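Home | Notebook | Parts | People | Log out

Bench notebook — Mar 24, 2018
Vilja Niskanen

Budget is due to Kha Sầm this week and I still have two quotes open on my desk. Semo wants us on a full set of spare fingers, Nakulberg is pushing a service plan. I'd like to buy neither until we know what the zip bag work needs.
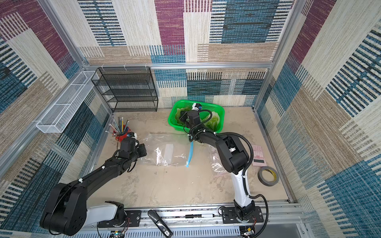 Spares first, then. I have us down for 16 finger pairs, which sounds greedy until you remember how long the last order took (all of March so far, and counting). The clear bag on the floor with the blue zipper strip is the kind I mean to buy by the 100, same size, same maker. Mixing brands wrecked our numbers last time!

Shopping list, in the order I'd fight for it:

1. Finger pairs, 16. Get the price in writing.
2. Zip bags, 100. Stick to one brand.
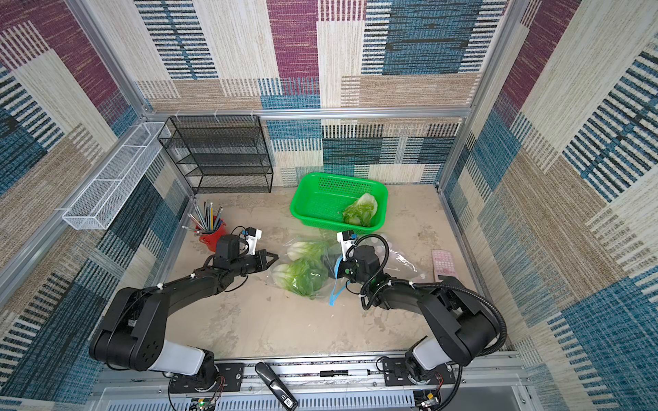

3. Fresh greens. Bok choy comes out of petty cash, but it needs its own line — I'm tired of keeping receipts in my coat.
4. Second wrist camera spare. Drarnadano says 14 days.

The service plan is the one I keep going back and forth on. It covers both arms for nine months and skips the cables, and cables are what we go through. 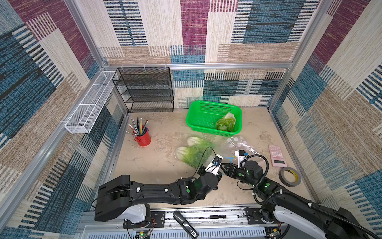 Hằng Trình thinks we should drop the plan and put the money into cable conduit and a spare base plate, and she'd rather have those on the shelf than a phone number to call. Fair point. I've moved it to "maybe" and will ask Nakulberg for a parts-only price.

Still to do: ask Xuân Lại if the Diệp account can take the bags.

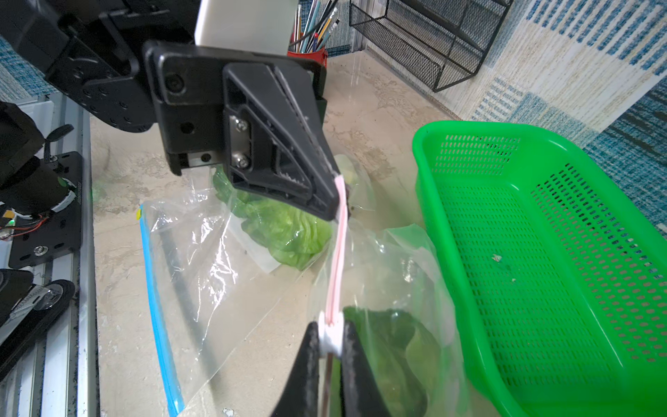

Fingers on the pink zipper, green basket at right.

Contact the lab | © 2018 | Back to top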